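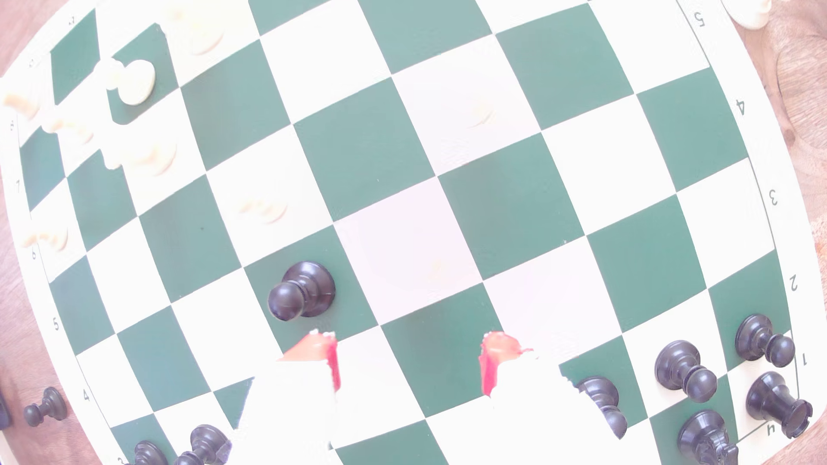

Played more chess on a real board this winter than in the ten years before it. A few notes on what I've changed, mostly about the board and the table and not much about openings, which I'm not qualified to talk about.

24 April 2025

Background: I have 3,318 games on my online account and had played maybe a dozen face to face since school. I assumed the one would carry over to the other. It did a bit.

First proper evening at the Flutton club last November I missed a bishop sitting on the long diagonal for six moves. On a screen I'd have seen it at once. From a chair, looking across the board at an angle, the far corner gets squashed together and I stopped reading it properly.

So I started keeping a board out at home. It's green and white with the coordinates printed on the border, and it lives on the wooden table. Before that I had a folding one, and the fold never lay flat, so anything near the middle leaned.

People get worked up about board colours. My only opinion is that black pieces need to show up on both colours of square. On the old dark brown board a black pawn on a dark square was a smudge after sunset. On green I can pick it out from across the room.

Printed coordinates: some of the stronger players at the club think they're for children. I write my moves down wrong without them. I had Rf3 on a scoresheet when the rook had never been near the f file. Keep the numbers.

What the border numbers did for me was get me to say the square names in my head while I moved. Took a month or so. Now if somebody says e5 I look at the right place without counting up from the corner.

Light matters more than I expected. A bright lamp straight overhead bleaches the white squares and you get glare off the pieces as well. I moved mine to the side and a little behind me. Then my own head cast a shadow, so I moved it again.

Daylight is fine in the morning. In the afternoon the sun comes across the table and I pull the curtain halfway.

Table height. The kitchen table is too high for me if I'm in a kitchen chair, I end up looking along the board. A cushion fixed it. If you can see down onto the tops of the pieces on the far side you're high enough.

Pieces. The old set had a knight and a bishop that were nearly the same height, and I mixed them up twice in games that counted. The newer one is a Stendiseo, bought second-hand from a seller in Zusham. All there, one pawn with its felt missing. I glued a new bit on.

Rooks you can grab by the top without looking. Pawns I knock over constantly -- especially the ones next to a rook in the corner, where there isn't much room for fingers. I try to come in from above now and not from the side.

Also: put pieces in the middle of the square. It sounds fussy. At the club I had a pawn sitting half over a line and my opponent, quite politely, asked which file it was on. I had to think.

There's a phrase for straightening pieces without being made to move them: you say "adjust" before you touch anything. I kept forgetting because at home I just nudge things as I go past. I now say it out loud at home too.

Books. I bought a used book of endgame positions from Naidu, the stall by the bus station that does maps and games. It cost £4 and has 270 positions in it. Somebody had pencilled answers next to a good number of the early ones, not all of them right.

How I use it: set one up on the board, leave it there, look at it when I'm waiting for the kettle. No moving anything until I've got a whole line in my head. Then play it through and see where I went wrong.

Most of them have very few pieces. A lone pawn in the middle of the board with nothing round it looks simple and isn't. I spent two evenings on one of those and the answer was a king move backwards.

I'm on number 61. At this rate I'll be done some time next year. I skip the queen against rook ones for now.

Things I tried and dropped: a clock at home (just made me tense), playing both sides of a game against myself (one side always got the better ideas), setting up famous games from a list (I was copying and not thinking).

Thing I tried and kept: after a club game, set the final position up again at home the same night. Leave it overnight. In the morning I can nearly always see the move I should have played about four moves earlier.

Dust is worse than I thought. A board that's out all the time needs a wipe every week or so. Damp cloth, pieces off first, dry it before they go back. Don't use the spray you use on the table -- the first time I did, it left streaks all down one side.

Storing the pieces: a drawstring bag. The box it came in had lost its hinge. Count them back in if you've been playing away from home. I was one black pawn down for a fortnight and used a wine cork. It was in my coat.

Someone asked whether you need the full-size tournament board. If you've got the table for it, yes, I'd say so. The small ones are fine for a train. On a small one I can't get my hand in without disturbing something, and the pieces crowd up at the edges.

Has it helped? My results at Flutton have gone from losing nearly everything to losing a bit more than half. My online rating has gone up by some 200 points, though I'm playing far less there, so I wouldn't read too much into that.

What has definitely changed is that I see the whole board when I sit down. Corners included. I look at each corner first, every move, which slows me down, and I've lost one game on time because of it.

Next job is learning to write moves down without looking away for so long. If anyone has a scorebook they like with decent-sized boxes, tell me which. My handwriting is large.

Reply to a couple of people: the book has no cover left, so I don't know the title. Sorry. And yes, Naidu is there in the mornings only.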